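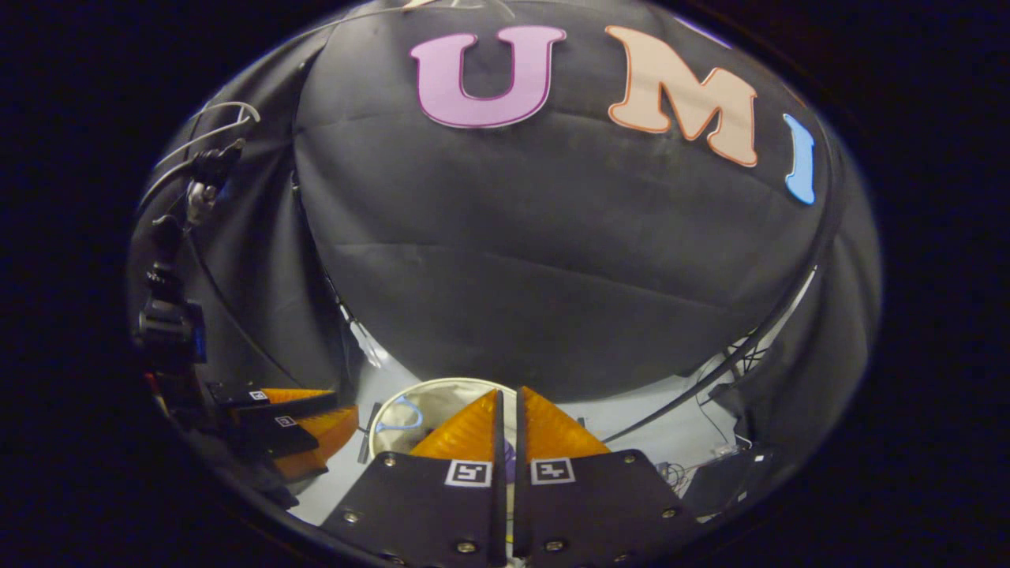 手持夹爪采集 上手步骤和规矩（Trerutstead 桌面组用）
更新：6月27日。旧版别再看了，尤其是讲同步的那段，已经作废。

写得急，先能用。有错直接在页面底下改，改完在修改记录里补一行。

适用范围：Sanna 手持夹爪，双指，橙色软指垫，鱼眼镜头，指板上带标记的那一版。白桌面，背景布。台架上的固定臂不归这页管，去看 Urkitau 台架规范。双手采集大部分通用，差别在后面单列了一节。

没采过的人，从头读到尾再上手。采过的人至少看“开录前”和“什么算废条”，这两节改动最多。

先说几个词，免得后面吵

一条：从按下开始到按下停止，中间只做一个任务。
一组：同一个任务、同一套物品、同一个人，连续采的若干条。
一批：同一天同一张桌子的所有组。换桌就换批。
标定段：每组开头那一小段空夹开合，不算任务条，但必须有。
废条：不进训练集的。废条不删，打标签，后面讲。
任务卡：写任务起始状态、动作、结束状态的那张纸。没有任务卡不准开录，口头说的不算。

一、桌面和背景

1. 桌面擦干净再摆东西。标签残胶、笔印、水渍都要处理。擦不掉的印子记到批次备注里，写清在桌子哪个角。

2. 背景布拉到桌面后沿，盖住墙。褶皱允许，别花时间熨。布上贴了字母或者图案的，一批之内不要动，也不要中途加。掉了就停，贴回去，这一组重开。

3. 两侧帘子放下来。帘子后面走人会有影子，采集的时候叫人绕一下。

4. 桌上只放任务卡上写的东西，加上固定设备。手机、水杯、钥匙、半包纸巾，全拿走。上一组用过的东西也拿走，最容易忘的就是这个。

5. 线。线是老问题。
所有落在桌面上的线往边上收，用扎带或者魔术贴，别用透明胶。夹爪活动范围里不许有线。悬着的线要留余量，手伸到最远点的时候线还是松的，试一遍再录。线从背景布前面经过可以，但整批保持同一个走法，不要上午走左边下午走右边。

6. 反光的东西。鱼眼看得很宽，桌边一块黑屏幕、一个亮面金属件，都可能映出灯。能转开就转开。固定在那里转不开的，记备注。注意夹爪自带的反射面不在此列，那个本来就要，别贴掉，别用布遮。

7. 灯。一批开始以后不调灯。暗一点没关系，忽亮忽暗不行。靠窗那张桌子只在遮光帘全关的时候用。

二、夹爪检查

每批开始前做一遍，中间休息回来再做一遍。别嫌烦，上次整整一批 159 条全部重采，就是一颗螺丝的事。

指垫
看有没有裂口、发白、脱层。软指垫用久了根部先裂，用手指轻轻往外掰一下根部就看得出来。有裂口直接换，左右一起换，不要一新一旧。
表面有灰的话，无绒布沾一点清水擦，晾干。不要用酒精，不要用洗洁精。
两个指尖合拢的时候应该对得上。错开了说明装歪，拆下来重装。

标记
指板上的方形标记，四个角必须平，白边必须完整。翘角、划花、沾油，都要换。换的时候编号要对上，左边的不能贴到右边去，这个真有人干过，而且采完一批才发现。
不要用手按标记面。拿夹爪握手柄。
新标记贴完要重新标定，没有例外。

螺丝
每颗都用扳手带一下，不要只看。带到紧就停，不要使劲拧，底下是塑料螺纹，滑丝了整块板报废。
缺螺丝不准开录。不要从别的夹爪上拆。

镜头
吹灰，再擦。顺序别反。
擦完开预览，画面边缘那一圈也要看，脏东西爱待在边上。
镜头座用手轻轻晃，有旷量就报修。

行程
慢慢合到底，慢慢张到底，三次。手上感觉有卡顿就停。听到咔哒声也停。
Tirix 里看开度曲线，应该是平滑的，两端都到位。曲线中间有平台，多半是标记被挡了或者光太暗，回去查标记和灯。

三、开录前

按顺序来，别跳。

1. 开主机，开 Tirix，登自己的号。借别人号采的整批退回，不讨论。

2. 选设备。设备列表里的编号和手柄底部的编号对一下。

3. 看时间同步灯。状态正常再往下走。不正常就点重连，重连还不行就重启采集盒，等它自检完。不要一边自检一边开录，文件会写出来，但时间戳是错的，事后修不了。

4. 看存储。剩余空间不够一整组就换盘。不要采到一半换。

5. 建批次，填桌号、夹爪编号、指垫更换日期、备注。备注没东西写就写“无”，空着会被系统打回。

6. 录标定段。夹爪对着空桌面，从全张到全合，再到全张，匀速，做三遍。手别抖，别对着物品做。做完 Tirix 会出一个匹配值，低于 95 就重做。重做两次还低，回到第二节从头查，不要一直刷，刷过线的那次也不可信。

7. 摆物品。照任务卡起始状态摆。卡上写“随机放置”的，就真的随机，每条换位置换朝向，别每次都摆在自己顺手的地方。

8. 空手走一遍动作，不录。确认线不挡、够得着、动作顺。

9. 再看一眼桌上有没有多余东西。

四、采的时候怎么动

起手
夹爪从桌面上方进来，张开状态，稳住，再按开始。按下以后停一拍再动。一按就冲的，前几帧基本不能用。

速度
比平时拿东西慢一点，但是不要慢动作。判断办法：旁边的人看着不觉得别扭就对了。太快标记会糊，开度就丢了。

接近
看清楚再靠近。指尖对准以后，直着进，不要斜着蹭过去。容器边沿、杯口这类地方留出指垫的厚度，软的也会刮。
小的软的东西，比如皮筋、发圈、细绳，从环的一侧夹，夹住以后稍微停一下再提。一次没夹住可以再夹，最多再夹两次，还不行就停录，打“未完成”。

夹持
夹住就行，别捏死。指垫明显变形还在用力，就是过了。长期捏死，垫子寿命掉一大半，换垫子的记录都在表里，自己去看谁换得最勤。
易碎件按任务卡上的特殊说明走。

移动
镜头始终朝工作区。移动过程中不要翻腕超过任务需要。
另一只手背在后面或者放在桌下。单手任务里出现另一只手，废条。
身体别往前探，头会进画面。高个子的把桌子升一格。

放置
放到位，松开，夹爪退开一段距离，停一拍，按停止。
松开的时候慢，别弹。东西被指垫粘着带起来，就再放一次，不要甩。

出意外
物品掉到桌上：还在任务区里，可以接着做，算正常条，加“掉落后恢复”标签。
物品掉到地上：停，打废条，捡起来擦干净。
有人进画面：停，废条。
说话：没事，音频不用。但是别对着别人点头比划。
线勾住：立刻停。不要拽。松开以后检查接头，检查镜头座，重录标定段。

五、什么算废条

只要占一样就算：
开头或者结尾没停一拍
标记连续丢失，Tirix 报红
镜头被手、袖子、物品挡住，任务关键那一下看不见
起始状态和任务卡不符
结束状态没达到，又没打“未完成”
中途碰过灯、背景布、固定设备
人脸入镜
屏幕上有能读出来的个人信息

不算废条的：动作不漂亮；第二次才夹住；路径绕了一点；物品摆得歪但符合卡上写的。这些留着，不要自作主张删。我们收到的数据太整齐反而麻烦，审核的时候会单独抽出来问。

废条的处理：在 Tirix 里选中，打“废”，选原因，保存。不要删文件，不要改名，不要挪文件夹。盘满了找管数据的人清，自己不要清。

“未完成”和“废”是两个标签，别混。未完成的条是有用的，夹了没夹住也是数据。废条是技术上不能用的。每周都有人搞混，搞混一次回来重标一遍，费的是自己的时间。

六、物品管理

物品箱按组编号。用完放回原箱。
每件物品进组前过一遍：干净、没有破损、没有可识别的私人信息。药盒、快递单、证件一类，撕掉标签还能看出名字的，不用。
新物品先登记再用，登记要写材质、颜色、大小、哪里来的。
一组里面物品坏了，换同款。没有同款，本组到此为止，开新组。
食品类当天处理掉。不要放回箱子，真的，一月份那次的味道到现在还有人提。
尖的、热的、带电的、装着液体的，没有专门的任务卡一律不上桌。

七、人

连续采不超过 47 分钟，到点休息，Tirix 会弹窗，别点“稍后”。手腕酸了不用等弹窗。
左右手可以换，换手要开新组，并且在组信息里改惯用手。
袖子挽到手肘以上，或者穿贴身长袖。手表、手链、戒指摘掉。指甲油随意。
手上有伤口就别采了，去做审核。
新人头一天的条目全部进练习库，不进正式库。练习库也要照规矩打标签，审核的人会看。
旁边有人采的时候，走路绕帘子外面，不要搭话，不要靠桌子。

八、双手采集，只写和单手不一样的

两把夹爪分左右，手柄上有字，拿反了整组废。
标定段左右各做一次，先左后右。另一把放在架子上，不要拿在手里晃。
两把都就位再按开始。停止以左手为准。
两把不要交叉。任务必须交叉的，卡上会写。
指板互相碰到过，哪怕轻轻一下，查标记和螺丝，再继续。
线要走两边，各走各的。绞在一起就停下来理。

九、收工

1. 停录，等写盘完成。指示灯还在闪就别拔盘。
2. 抽查。每组随便点开两条，看开头、中间、结尾。有问题往前后多看几条，找到从哪条开始坏的，写进备注。
3. 核对条数。Tirix 显示的数和盘上文件数必须一致。不一致先别上传，截图发群里。
4. 上传。传完看校验，绿的才算完。
5. 指垫擦干净，夹爪张开放回架子。合着放会把垫子压变形，第二天标定就过不了。
6. 镜头盖盖上。
7. 物品归箱，桌面擦掉，线收到边上。
8. 设备关机，先关采集盒后关主机。
9. 填交接表。写今天夹爪有什么毛病，哪怕很小。“手感有点涩”也写。

十、常见问题，快查

预览是黑的
先看镜头盖。再看线。再重启 Tirix。

开度一直是零
标记没认出来。擦标记，看灯，看是不是拿了别的型号的配置文件。

开度曲线毛刺多
动作太快，或者标记起角。也可能灯在频闪，换一张桌子试试就知道。

标定总是过不了
指垫装歪、标记贴反、螺丝松，按这个次序查。都没问题就换一把夹爪，这把挂红牌送修。

画面边缘有一块糊
镜头有指纹。擦完还糊，可能是镜头里面，报修，自己别拆。

采集盒报错 1067
磁盘写保护。看盘侧面的小拨片。拨片没问题就换盘，坏盘贴条子。

文件名乱码
物品名里用了特殊符号。改物品登记，重建组。不要手动改文件名。

一条录得特别长，忘记按停止了
不要自己剪。打“超长”，审核那边会切。

指垫粘东西，放不下来
垫子上有残留，擦。新垫子头几天也会粘，空夹开合一会儿好一些。

任务卡写得不清楚
停下来问，别猜。猜着采了一整组再返工，比问一句慢多了。卡片有改动，要等新卡发下来才能继续，在旧卡上用笔改得不算。

十一、几条硬规矩，违反了直接停权限

用别人的账号。
没有标定段就采正式条。
删除原始文件。
把素材拷到自己的盘或者手机上。预览截图也算，报故障的截图除外，而且只能发在内部群。
没有拿到同意书就让来访的人上手采。
故意把废条标成正常。

不小心做错了，当天说，不追究。过几天被审核查出来的另算。

修改记录
同步检查改到建批次之前，原来在后面，漏的人太多
废条标签新增“超长”
双手采集单独成节
物品一节加了食品那条
标定段由两遍改成三遍，已经打印贴在墙上的旧版请撕掉
待补：升降桌各档高度对照，还没量完，量完再帖上来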